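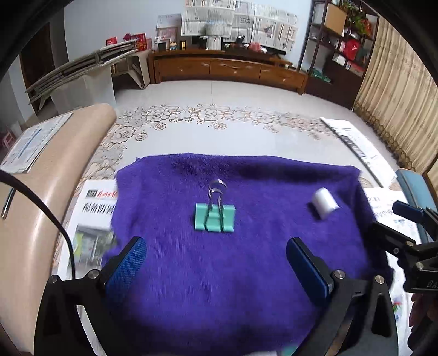 A binder clip is a spring device for holding sheets of paper together without piercing them. It consists of a strip of sheet steel bent into a triangular body and two wire handles that act as levers. The steel is usually painted black, but other finishes are common, including the mint green of the clip shown, which has silver wire handles. Pressing the handles together opens the jaws. Once the clip is in place, the handles can be folded flat against the paper or squeezed inward and removed.

Sizes

Clips are sold by width, from mini to jumbo. Small sizes suit a few sheets, and the larger ones are used for manuscripts and reports. An overfilled clip tends to slide off or bend at the jaws.

Use in archives

Practice varies. The Allport map library in Brostovis used binder clips on its loose survey sheets for many years, and a review by the conservator Nesrin Aksoy found rust marks or pressure dents on 659 of 2,383 sheets. The library now uses paper folders for long-term storage and keeps clips for working copies only.

Other uses

Binder clips are also used to close food bags, hold cables at the edge of a desk and keep sheet music open outdoors.

See also: Bulldog clip, Paper clip, Treasury tag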